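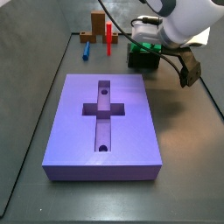
5 min read

Setting Up a Small Pick-and-Place Cell in a Shared Workshop
Lingyun Mao
Updated May 23, 2019

These notes cover the enclosure, floor, cable and part set for a tabletop arm cell at the Weltlow workshop. They assume that the arm is already bolted down, that the emergency stop has been tested, and that you can jog the tool in straight lines. The electrical side is on a separate page.

Base and floor

The base under the floor is a single 18 mm board, 898 mm across the front. Cut it square before anything else is fixed. An error here shows up later as a wall that will not meet its neighbor, and the usual repair is to pack the gap with tape, which then lifts.

Use a dark, dull gray for the floor. Colored parts separate well from it, and small scratches do not matter. A glossy sheet gives reflections that move when the arm moves. If glossy is all you have, rub it down with a fine abrasive pad in one direction, wipe it, and check it under the lamps before fixing it.

Fix the floor from below. Screw heads on the top side will catch a part sooner or later, and they also look like holes to a simple blob detector.

Sweep between runs. Sawdust and chips from the rest of the shop settle on the floor as pale specks. One speck is harmless. A grain under a block tilts it enough to spoil an insertion.

Walls

Keep the walls matte and plain. Gray against gray works as long as there is a clear dark line at the bottom, where wall meets floor. That line is useful for checking whether a camera has been knocked. Save a reference picture on the first day and compare the corner lines against it each morning.

Low walls are enough. Their job is to stop a peg from rolling off the table. Before fixing them, run the arm at low speed to all four corners with the gripper closed, then open. The open fingers need more room than the closed ones, and the difference is easy to forget at the back.

Light

We hang two lamps at 1450 mm above the floor of the shop, one on each side. Lower than that, the arm throws a hard shadow. A soft shadow is acceptable. Set exposure by hand and leave it alone.

Sunlight is harder to deal with. A warm patch on one side of the floor shifts the color readings for anything placed there, and green and brown suffer first. Either close the blind or sample your color thresholds twice, once in the patch and once out of it, and widen the range to cover both. Yutong Kong prefers the second method. I close the blind.

The part set

Mix the shapes. A set of plain cubes teaches you very little about your gripper. Ours has these:

Purple block with a cross-shaped recess in the top
Brown pieces that make an inverted T, with a round hole on each side at the base
Green U-shaped piece on a black base
Red peg
Blue piece

The cross recess is the hardest target in the set. Put the long arm of the cross parallel to one of the robot axes when you teach the first position, and turn the block only after the straight case works. Teach from a hover point 35 mm above the top face and come straight down. A diagonal approach touches the wall of the recess and pushes the whole block, after which every saved position on it is wrong.

If the purple block slides, put a thin rubber sheet underneath. Double-sided tape also holds but leaves residue on the floor.

Break the sharp corners on every part with two passes of fine paper. Do not round them any further. A rounded base on a tall part makes it rock, and the T is already inclined to tip when a finger brushes the top of the column.

Pegs are stable upright and a nuisance on their side. Write a routine for a lying peg early: find the long axis, turn the wrist, grip at the middle, lift, rotate, set down. Until that routine is reliable, start every run with pegs standing. 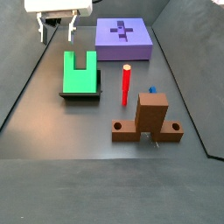 Parts spread out on the floor of the cell, brown T at front right.

Spacing

Leave at least one open-finger width between neighboring parts. Measure it on your own gripper, from the outside of one finger to the outside of the other, and cut a strip of card to that length. The card goes between parts when you set up. It is faster than a ruler.

Place tall parts where they will not stand between the camera and the short ones. The column of the T hides a good deal of what is behind it, so a small piece set behind it may be reported as missing. Move the part or add a second view. Changing the detection threshold will not help with this.

Keep a clear strip along the front edge. It is where hands go in, and where a dropped part can be left until the run is over.

Cable

A loose cable near the wrist causes more stopped runs than any fault in the program. It needs slack for full wrist rotation, and the slack has to hang somewhere. Check three poses: wrist fully one way, wrist fully the other, and tool at its lowest point in the far corner. In none of them should the loop touch a part or pass between the fingers.

Hook-and-loop straps are better than zip ties on the arm. Zip ties get pulled tight, and the cable then bends at a single point. Leave the strap loose enough to turn with a fingertip.

If the loop still drops into camera view, take the longer route over the top and down the back of the arm. Black cable against a dark floor is hard to mask out in software.

Fingers

Bolt-on fingers loosen. Put a paint-pen line across each screw head and onto the plate, and look at the lines at the start of a session. A line that no longer meets means the screw has turned.

After swapping fingers, re-teach the tool center point, even if the new pair is meant to be the same length. Ours differed by enough to miss a hole.

Log sheet

The Raltavum controller keeps its own log, but it does not know who moved the purple block. Write down the date, finger type, lamp state and any part that has been changed or re-sanded. The clipboard hangs on the side of the bench. Please put the part set back in the bin marked Cheng when you are finished, with the pegs in the small bag.

The cell is booked in half-day slots through September. Power down at the wall switch before removing the fingers.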